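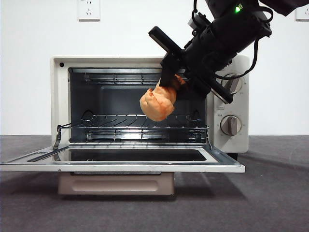
Fig. 1. Toaster oven, door lowered: wire rack, element guards above and below, crumb tray at the base.

Unit 4: Small ovens
Cilton Community Kitchen Skills, handout by Nadine Hijazi

Know the parts before you cook. The rack carries the tray or dish. The bars at the top and bottom of the cavity guard the heating elements — keep foil and baking paper well clear of both. The crumb tray catches what falls through the rack.

Cleaning
Unplug the oven and let it cool. Pull out the crumb tray, empty it, wash it in warm soapy water and dry it. Wipe the glass with a damp cloth. Don't lean on the open door or rest a full casserole on it.
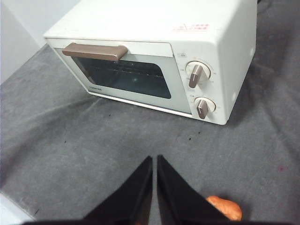 Fig. 2. Door closed. Handle along the top of the door, two knobs on the right.

Controls
Read the markings around each knob before you turn anything. Layouts differ between makers, so check the manual.

Leave the top of the oven bare — no tea towels, no bread bags. Read any warning label on the housing.

For next class: find the wattage on your oven at home and write it down. Anything over 600 goes on its own outlet in our room. Reading: Dudau, p. 161.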